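Pantry boxes, part 4: closing and stacking
Posted in June by the Paiva household desk

I use the Clusness clip box for nearly everything dry now, and the lid is the bit people write to me about. So, my way of doing it:

1. Wipe the rim of the box. One grain of rice under there and the lid rocks.

2. Set the lid on flat with both clips flipped out.

3. Press the middle with your palm, then snap the clips down on the short ends — both at once if your hands reach.

4. Lift it an inch by the clips. If one pops, go back to step 2.

CAUTION: Don't carry a full box by the clips! I lost roughly 9 cups of lentils that way.

5. Put your empty jars on top, upright, with their own lids screwed on.

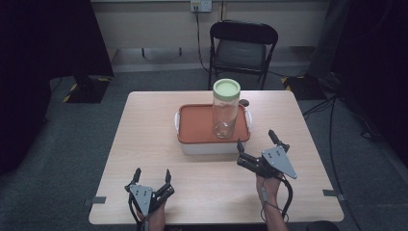
I keep it to light stuff up there, and I take it all off before I undo the clips (yes, I've forgotten, and yes, a jar went rolling).

NOTE: Glass slides on a smooth lid. If your shelf gets bumped a lot, cut a square of Pisuven liner and lay it down first.

Related
Part 3: Labels that come off again
Binura jars, which sizes I kept
11 things I stopped decanting

Questions? Write to Paiva, Box 331 | Back to top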